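Print this page | E-mail this article

3.2 What people keep within reach

I'll admit I came to this part of the study with a hunch. I figured that folks who snack a lot at work do it out of hunger, and that a bigger lunch would fix it. So I asked 400 office workers at Disex and Valel to keep a snack diary through August, and I got 1,058 usable entries back (my handwriting-reading skills have never been so good!). Lunch size hardly mattered. What did matter was where the food sat. People with snacks out on a table wrote down far more "didn't plan to" entries than people who kept theirs in a drawer or a cupboard down the hall.

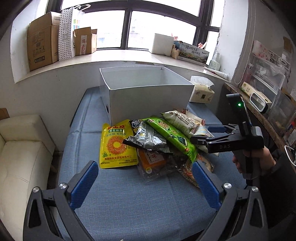

Figure 2. Packaged snacks on a table, next to an open-topped box.

I should say a word about packaging, too, as it kept popping up in the comments. I had 23 people tell me they picked by color first and only read the label later, if at all. Spicy snacks came up again and again in the late-afternoon entries, mostly around three o'clock, and one diary just said "needed something loud." I love that, and I've used it as a category name ever since.

Now, diaries have their problems. Folks forget, or they round down, or they get tired of writing by the second week. I dropped 50 entries with no time of day on them, which hurt a bit. I also didn't weigh anything, so I can't speak to calories here. Section 3.3 picks up the drawer group and looks at what they did on days they worked late.

Contact Skinach | Copyright Skinach. All rights reserved. | Back to top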